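Iline Flatwork Cloth, Blue
Wragg Laundry and Cleaning Supplies > Cloths and Wipers > Reusable

Item no. 579
Sold by the bundle
Page last revised 1 March 2018

The Iline is a reusable general-purpose cloth for dry dusting, damp wiping and light polishing. It is a split-fiber knit with a brushed face and a flat back. The edges are overlocked in matching thread. There is no sewn label; the wash code is printed in one corner and fades with use.

Specification

Material: 80/20 polyester/polyamide
Weight: 300 grams per square meter
Size: 16 x 16 in, before first wash
Edge: overlock, four sides
Colors: blue, green, white
Maximum wash temperature: 166 °F
Drying: tumble, low heat, or line
Warranty: 2 years against edge failure

The size is given before washing. Expect the cloth to draw in slightly over the first few cycles, more along the length of the knit than across it. Accounts that fold to a fixed tray size should wash a full bundle before setting up the trays.

Color coding

Blue is stocked for general surfaces, green for food areas, white for glass. The dyes differ in how well they hold. Blue and green can be washed together. White should be kept apart for the first two washes of any new bundle.

Washing

Wash before first use. Use a liquid detergent at the low end of the maker's dose. Do not use fabric softener or dryer sheets, which coat the fiber and cut absorbency. Do not use chlorine bleach. Oxygen bleach may be used on white only.

Do not wash with cotton terry. Lint from terry lodges in the split fiber and comes back out on glass. Load the drum to no more than two-thirds. Shake each cloth out by hand before drying; cloths dried in a ball hold damp at the center and take creases that interfere with stacking.
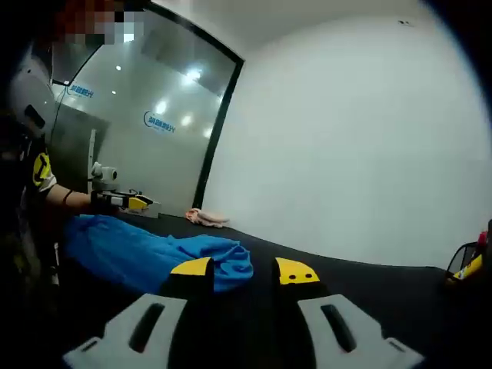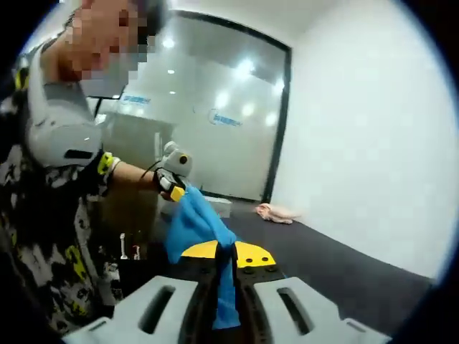 Blue cloth, crumpled.

Stuart Haworth wrote in May to point out that the old instruction sheet gave one drying time for every load size. His own loads came out of the dryer damp in the middle unless he pulled them halfway through and shook them again. He also asked whether the crease left by a tight bundle affects pickup on the first pass. It does, a little, until the first wash. The fixed drying time has been removed from the sheet.

Folding and storage

Fold in half, then in half again, brushed face out. This gives eight working faces per cloth. Store flat on an open shelf. Closed plastic tubs are suitable only for cloths that are fully dry.

Retire a cloth when the face feels smooth to a dry fingertip or when water beads on it. Retired cloths can be cut down for oily work and should not go back into the regular wash.

Related items

Ziltaletti mesh wash bag, large, with covered zipper
Cluvetden liquid detergent, unscented, no softener
Iline Glass Cloth, white, flat weave

Ordering

Bundles are not split. Mixed colors may be combined to reach the carton price. Returns are accepted on unwashed bundles with the band intact. Give the item number and the color on all orders; orders received without a color are filled in blue.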